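# Notes on gathering demonstrations, October

The collection phase of the Selness task set is now in its final month, and I have been asked by several readers to set down how the work is organised.
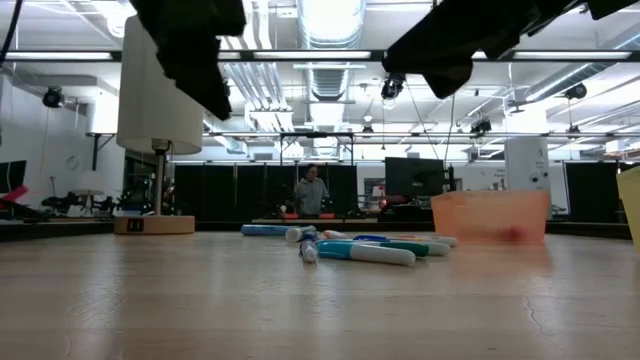 I should say at the outset that my own part is a modest one. I am responsible for the written protocol and for the review of completed episodes. The operating is done by colleagues with steadier hands, chief among them Luuk De Smet, and the training of the model is carried out by Ginevra Colombo. What follows is my view from the middle of that arrangement and should not be read as a statement by the group.

The target for this phase is 2848 accepted episodes. An episode begins when the operator gives the start signal and ends when the grippers have been withdrawn from the objects. Everything between those two points is kept, including hesitations. In the first version of the protocol we permitted operators to discard an episode if they felt it had been clumsy. This was withdrawn after the pilot. A policy trained only on fluent movement had no notion of what to do after a poor grasp, and it would repeat the same failed approach until it was stopped.

## The marker task

Of the tasks in the present set, the one that has occupied most of my time is the sorting of marker pens. The pens begin in a loose pile on the tabletop, and they are to be moved one at a time into a plastic bin. A table lamp stands to the left. It has no part in the task, but it must not be touched, and an episode in which the shade is struck is marked as a fault even if every pen reaches the bin.

The difficulty lies in the pile. Pens that point in different directions must be approached from different angles, and a pen standing on its end calls for another kind of grasp altogether. Operators, left to themselves, will begin with the easiest pen and will tidy the remainder as they go. After two weeks of this, Ginevra reported that the model had learnt a strong preference for whichever pen was nearest, and performed badly when that one was awkward to reach. We now issue a starting card for each episode, which names the first pen by colour. The operator is free to choose thereafter.

We also ask that the pile be made afresh every time. The pens are dropped from a low height and left as they fall. It is surprisingly hard to persuade people to leave them. I have done it myself, and I know the temptation to nudge one into a more convenient place.

## Review

Each episode is watched twice, once at full speed and once at a quarter. I record the outcome, the number of attempted grasps and any contact with an object outside the task. On Thursday I completed a batch of 161, of which 12 were returned to Luuk with queries. Most of these concerned the end point. Some operators withdraw the grippers promptly, while others hold them above the bin for several seconds, and a model will learn to wait just as readily as it learns to grasp.

Two of the queries I have since withdrawn. In both, I had taken a second attempt at a pen for a dropped one, and Luuk was right to object. The review form now has separate boxes for the two.

Fatigue deserves a mention. The quality of operating declines noticeably in the last part of a long sitting, and the decline is visible in the grasp counts before the operator is aware of it. Sittings are therefore limited to 72 minutes, a figure inherited from the earlier Werkitz study, which I have seen no cause to alter.

## Matters outstanding

The lighting question remains open. Ginevra would prefer a portion of the episodes to be gathered with the table lamp switched on, and I am inclined to agree, although it will mean a further column in the log and some revision of the starting cards. The instructions for the Csizmadia cloth-folding task are in draft. I hope to send them out once the wording on corners has been settled, which at present runs to a page and satisfies neither Luuk nor me.

Comments on the protocol may be left below or sent to me at the Troscombe office.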